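Search this book
Enter keywords
Clear

Chapter 5
Setting Up the Self-Service Station

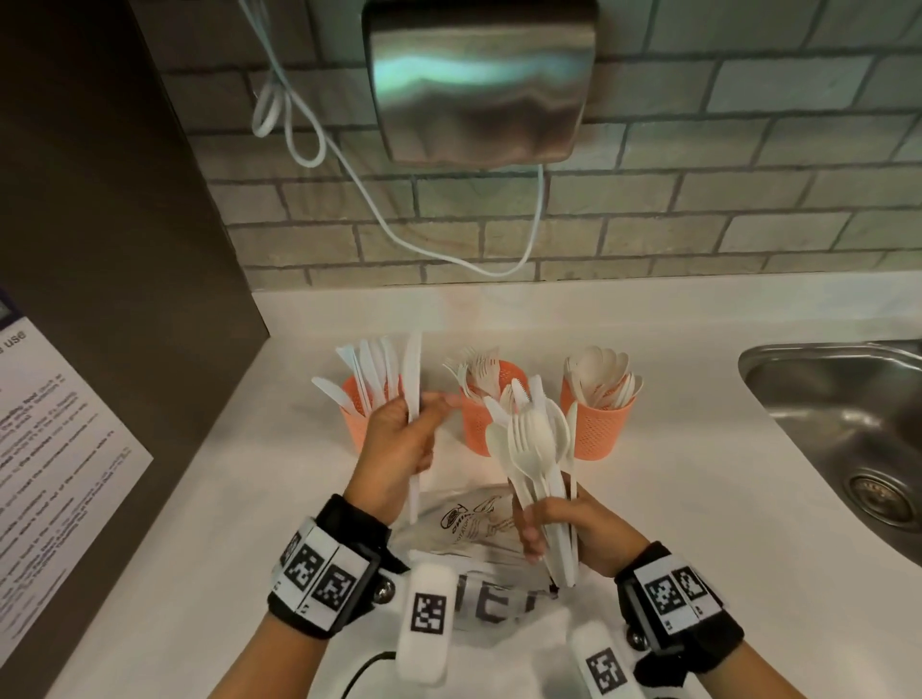

What this chapter covers

A self-service station is any counter where people pick up what they need without asking for it. In an office it may hold forks and coffee stirrers. In a school dining room it may hold trays, napkins, condiments and bowls. The work of stocking one is often given to whoever started most recently, and it is often taught in a single sentence: "Fill it up when it gets low." That sentence leaves out most of the job.

In this chapter you will learn how to sort mixed cutlery, how to choose and place holders, and how to keep a small counter in order when it also has a sink set into it. You will also learn how to work out how much stock to put out and how much to keep in the cupboard. Chapter 3 dealt with hand washing and glove use. Those rules apply to everything that follows and are not repeated.

Key terms

Station: the part of a counter given over to one kind of supply.
Holder: a cup, bin or tray that keeps one type of item together.
Par level: the amount that should be on the counter at the start of a service period.
Backup stock: unopened or covered supplies kept off the counter.
Splash zone: the area near a sink or drink machine where water can be expected to land.

5.1 Why cutlery is sorted

When forks, spoons and knives are kept in one container, every person who wants a spoon has to move several other pieces to get it. Each piece that is moved has been touched. Some are dropped, and a few are put back by people who took two by mistake. Sorting cuts down on handling. A person who can see the spoons takes a spoon and leaves.

Sorting also shows you what is running out. Spoons go quickly on soup days, and knives hardly move at all. At the Mirnberg training kitchen, students kept a tally through one week in January and found that a lunch service with soup on the menu used 43 more spoons than forks. With a mixed container, a shortage of this kind is noticed only when a guest comes to ask.

5.2 Choosing holders

Three holders are enough for most small stations: one for knives, one for forks and one for spoons. Plain plastic cups are suitable for white disposable cutlery. They are light, they can be washed in the sink, and a cracked one costs little to replace. Cups in a strong color, such as pink, make pale cutlery easy to see against a pale countertop. Cups with holes in the sides let air through and dry faster after washing, but they also let splashes in, so keep them well back from the faucet.

A holder should be tall enough that the pieces do not lean out and tip it over, and short enough that a person can take hold of one piece without reaching inside. For standard disposable cutlery, look for a cup that covers a little more than half the length of the fork. The Fudau supply list used in the exercises calls this size "medium."

5.3 Handles up or handles down

There are two ways to stand cutlery in a cup, and you will see both in use. With the bowls and tines pointing up, guests can tell at once which cup is which. With the handles pointing up, guests touch only the part they will hold. Where the public serves itself, place the handles up and label the cups. While you are sorting, the eating ends may be up so that you can check each type before turning it over. Follow the written policy of your workplace if it has one.

5.4 Sorting a mixed bundle

Mixed cutlery comes from opened multipacks, from catering leftovers that were never handed out, and from holders that have been knocked over. Cutlery that has fallen on the floor or into the sink is thrown away.

1. Wipe down the counter and let it dry.
2. Set the empty holders in a row at the back, in the order knives, forks, spoons.
3. Hold the bundle in one hand near the handles. Keep it small enough to close your fingers around.
4. Pull out one type at a time with the other hand. Start with the knives, which slide free easily.
5. Place each piece in its holder. Do not throw or drop it in.
6. Look over each holder for strays and broken tines.
7. Fold or discard the empty packaging and clear the counter in front of the row.

Beginners tend to pick up too much at once. A bundle that is too large spreads at the top, the tines catch on one another, and pieces fall.

5.5 Working beside a sink

In many break rooms the station shares its counter with a sink. Put the holders on the side away from the basin where space allows. Keep paper bags, napkins and cardboard out of the splash zone. Cords should be kept clear of the basin and off the part of the counter where people reach. If there is a posted notice about how the area is to be used, do not cover it with stock.

5.6 Par levels and backup stock

A case of 1,000 forks looks like a long supply, but it does not belong on the counter. Fill each holder until the pieces stand close together and can still be lifted out singly. Keep the rest in a closed box. The Dewulf stock card, printed at the end of this chapter, has a line for each type and a column for the date opened.

Last updated: January 12, 2018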